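**Forum: Household Textiles > Table and Bed Linen**

## Sharp crease in a layered table covering

**selvage_side**, May 28, 2021

I have a table in the bedroom that doubles as a work surface. The covering is a Lilovow print, white ground with flowers and leaves, 248 cm on the long side. On top of that I lay a thinner pale green piece to keep the print clean while I sort laundry and pack.

The problem is creasing. After storage the surface shows two kinds of deformation and they don't behave the same way. One is a broad, shallow fold. I can flatten it by hand, and it comes back in a milder form when I let go. The other is a narrow crease with a hard edge, off to the right of the broad one. 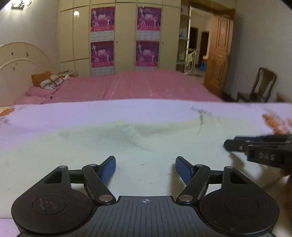
I have tried smoothing from the center outward, and pulling the hem at both ends at once. Neither changed the narrow crease. The label says cool iron, no steam. I would like to avoid the iron if there is a method that works overnight.

Storage was a flat fold in a drawer from November until last week, with towels on top.

### inch_and_eighth

The broad one is slack. There is more fabric between two points than the table needs, so it lifts. Square the covering to the table edge and it will mostly go.

The narrow one is a set crease. Six months under towels is a press. Hand smoothing won't do anything to it and pulling the hem may distort the weave along the grain. Stop pulling.

What I would do:

1. Take the green layer off and treat the two pieces separately.
2. Mist the creased one from the back with plain water. Damp to the touch is enough.
3. Lay it face down on a clean towel.
4. Put a flat board over the crease and weight it overnight.

### Kettle_Flat

Disagree on step 4. Weighting a damp crease can set it again in the same line if it isn't fully open when the board goes down. I hang mine over a padded rail with the crease running horizontally and let the lower half of the cloth do the work. No board.

An Estov handheld on the lowest setting, held well off the surface, also gets this out in a couple of passes. I know the label says no steam. Mine said the same.

### inch_and_eighth

Hanging works on a heavy cloth. A light one doesn't weigh enough to open a crease like that. As for the steamer, the label is the label. If the print has any coating on it you can cloud it, and that can't be undone.

### Kettle_Flat

Then test on the hem allowance first. I've steamed no-steam cloths for years. Your caution is fair for coated ones. The OP hasn't said whether it's coated.

### drawer_liner_19

Question for the OP before anyone recommends more heat or water. What is the green layer made of? If it's plastic, most of this advice doesn't apply to it. PEVA softens at low temperatures and will mark whatever is under it.

Also, is the print visible through it? If so, grit caught between the layers is worth checking for. I had a line I took for a crease and it was a thread end.

### selvage_side

Not coated as far as I can tell, water soaks into the print side. The green piece came without a label, and I bought it as an offcut from a Shakya clearance bin, so I can't give a composition. I'll keep heat away from it.

The leaf pattern shows through it faintly. It covers the left and center of the table and leaves the right side of the print exposed, where the big orange flower is. That split is deliberate. I stack finished items on the right.

I lifted it and found no thread ends.

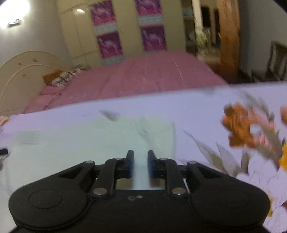 ### drawer_liner_19

Thanks. With no composition I'd treat the green one as heat sensitive and only use time and tension on it. Roll it on a tube, outside face out, and leave it for 2 days.

Partial coverage has one drawback. The edge of the top layer leaves a line on the lower one if things are stacked across it. Shift it a few centimeters every so often.

### Kettle_Flat

Agree on rolling. The Jiltton mailing tubes are the right diameter but wrap them in tissue first, the cardboard is not acid free. Bare cardboard yellowed one of mine along the seam.

### inch_and_eighth

Any tube over 5 cm is fine. No need to buy one. A carpet shop will give you an offcut of core.

I still say board and weight for the printed piece, with the crease opened by hand first. I accept the point about that. Use books. A full box of printer paper (2,000 sheets is a common size) is also flat on the bottom and heavy enough.

### selvage_side

Update after one night. I followed the towel and board method on the printed covering, crease opened first and pins along the hem. The hard edge is gone. A pale line remains at a low angle of light and I can't feel it with a fingertip.

The green piece is on a tube now. I'll leave it until the weekend and post if it hasn't relaxed.

### Kettle_Flat

The pale line is normally surface fiber and should go in the next wash. If it doesn't, low steam, from the back.

### inch_and_eighth

Or cool iron, from the back, as the label says.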